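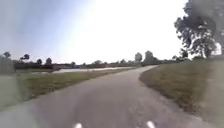
Peltonen Villow touring tyre, wire bead, wider of the two widths

The Villow is Peltonen's general purpose tyre for bicycles that spend most of their time on sealed surfaces and the remainder on whatever comes after them. It sits in the range between the firm's plain commuting tyre and its block-treaded one. The conditions it is sold for are those of an ordinary shared path: worn asphalt with a slightly mottled surface, no kerb, and grass coming straight up to the sealed edge. I bought a pair with my own money and have fitted them to a steel touring frame with rim brakes and full mudguards. Distance covered at the time of writing is 829 km, mostly between Bellstead and Zamthorpe, with the bicycle carrying two rear panniers on most trips.

Weight and construction

Peltonen does not print a weight on the packaging. Each tyre was weighed on kitchen scales before fitting. The first came to 403 g and the second was slightly heavier, by an amount I would put down to ordinary variation in the rubber. For a wire bead tyre with a puncture layer this is acceptable and a little lighter than the tyres it replaced.

The casing is a plain nylon weave with a separate protective strip under the tread. The strip stops short of the shoulders. The sidewalls are therefore unprotected apart from a thin skin of rubber, and can be pinched flat between finger and thumb with little effort. Anyone who regularly rides against stone kerbs should note this. A reflective band runs round both sides. It is bonded on instead of moulded in, and on the rear tyre a short section has begun to lift where the dynamo roller would bear if I used one.

Fitting

The beads are tight. The front went on by hand apart from the last section, which needed a plastic lever. The rear needed two levers and a good deal of patience, on a rim that has never given trouble with other makes. Soapy water helped. Both seated evenly at the first inflation, and the moulded line above the rim was level all the way round on each.

The rotation arrow is small, printed in black on black, and on one side only. I fitted the rear the wrong way round and had to start again. Peltonen's leaflet shows the arrow in white, and the tyre would be better for it.

Clearance under the mudguards is adequate. The inflated width is a shade under the marked width on a narrow rim, and became a shade over it after a few weeks as the casing stretched. Check this before buying if the gap at the chainstays is already small.

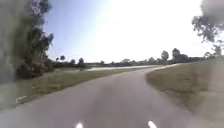 Rolling

At the upper end of the marked pressure range the Villow rolls well and is noticeably harsh. The centre of the tread is a continuous raised rib, and with enough air in the tyre very little else touches the ground. There is a faint hum at moderate speed, steady in pitch, which disappears as soon as the surface becomes coarse.

At the lower end the ride is much better and the loss of speed is small. I did no timed testing and have no instruments suitable for it. The comparison I can offer is coasting down the same hill out of Bellstead with the same load, on still mornings, and the difference between the two pressures did not stand out from the difference between one morning and the next. I have settled on a pressure a little below the middle of the range at the front and a little above it at the rear.

Steering is neutral. The transition from the rib to the shoulder pattern can be felt on a sharp corner as a slight drop, more so at high pressure. It is predictable after a day or two.

Grip

Dry grip on sealed surfaces is good and needs no further comment. Wet grip is fair. The compound feels hard, and on painted lines and iron covers the rear will step out under braking earlier than the softer tyre I had before. It recovers at once when the brake is released. On wet leaves it is no worse than anything else of this type.

Off the asphalt the shoulder blocks do some work on firm ground. On short grass they are sufficient to hold a line at walking pace with luggage. In mud they fill immediately and stay filled until the next stretch of hard surface. The Villow should not be bought for mud, and in fairness Peltonen does not suggest it should.

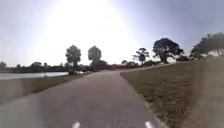 Punctures

There has been one. It occurred at the front after 180 km and was caused by a thorn that entered just outside the protective strip. The hole in the casing was small enough to leave alone. Removing the tyre at the side of the path was slow work, the bead not having loosened at all in use, and I would advise carrying a stronger lever than the usual thin plastic sort. Refitting was easier than the first time.

Several small pieces of flint have since been picked out of the rear tread. None had reached the strip. The cuts have stayed closed and have not spread.

Wear

The moulding line along the centre rib has gone from the rear tyre and is still faintly present on the front. The rear rib has begun to square off, as expected with loaded panniers. There are two wear dimples in the tread, both still clearly visible. I expect to swap front for rear in February and would be surprised if either tyre needed replacing before the summer.

The sidewalls show fine marks on the left where the bicycle leans against a brick wall. No threads are exposed.
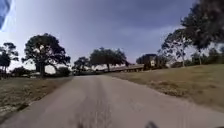 Price and alternatives

The Villow costs more than a basic commuting tyre and less than most tyres with protection running from bead to bead. For a heavier rider, or for use in streets with a lot of broken glass, I would pay the extra for the fuller protection and accept the weight. For mixed paths and minor roads with a moderate load it is a sound choice. The folding version is said by the shop to be easier to fit, though I have not tried it and the price difference is considerable.

Points for: even moulding, low weight for the type, good ride at moderate pressure, slow wear.

Points against: tight bead, thin sidewalls, unreadable rotation arrow, only fair grip in the wet.

I would buy the same tyre again for the rear. At the front I would probably choose something with a softer compound.

Posted 11/12/2019. Tyres bought at full retail price from a shop in Zamthorpe.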